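Kiiskinen Stone and Tops: Gallery

Home | Tops | Trays and Bins | Gallery | Visit

Posted April 15, 2018

Vilja Kiiskinen has been cutting and finishing stone tops at the Tramstead shop for eight years. The gallery covers work that left the shop since November, along with a few pieces that are still with us. Click any picture for the larger version. Sizes and prices are on the Tops page, and anything marked "held" is already spoken for.

A word on color. Brown marble looks different under every lamp. If you are choosing a top from this page, please ask for a sample before you order. Samples are free to pick up and $8 to mail.

Kitchen tops

The Clivard kitchen has two runs of the same brown stone, joined at the corner by the window. The owners wanted the veins to run the long way on both sides, so the slab was turned and one end went to waste. We kept the offcut and made a pastry board out of it.

The island in the same house was set a week later. Edges are eased, with no bevel. The seam filler was mixed by hand and took three tries.

Work tables

Work tables are most of what we do now. They get a honed or polished face, a plain square edge and a backing board. A full table weighs 293 pounds before the legs go on, so measure your doorways and tell us about stairs.

The polished face is easier to wipe down. The honed face hides scratches better. Both need sealing once a year, and both will mark if lemon juice or vinegar is left standing on them. We send a small can of sealer with every table.

Trays and bins

We started stocking the Clolilska trays because customers kept asking what to put on a stone top that wouldn't scratch it. They are shallow, they rinse clean, and a bright one is easy to find on a dark surface. Put felt dots under anything heavier than a tray.

Trays are sold singly or in pairs. Colors vary with the delivery, so call first if you need two that match.

Care

Wipe spills when they happen. Use a soft cloth, warm water and a drop of dish soap. Skip the scouring powder. Lift things off the stone instead of dragging them.

Dark brown marble with white and tan veins, and a yellow tray in the middle.

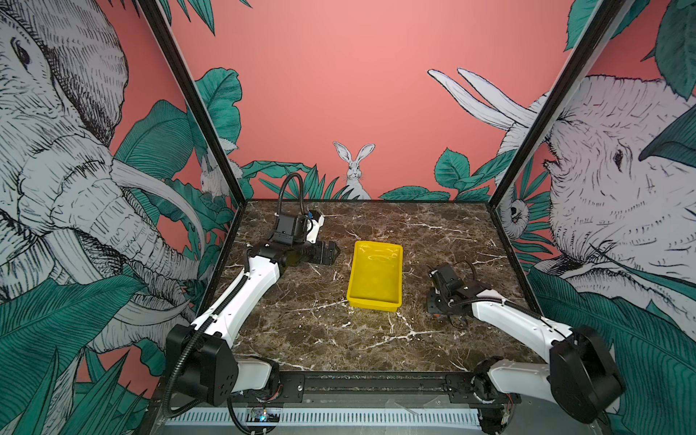

Deposits are $2,000 on a full kitchen and are taken when the slab is chosen. Work tables and trays are paid for at pickup. The shop is closed for the last two weeks of November.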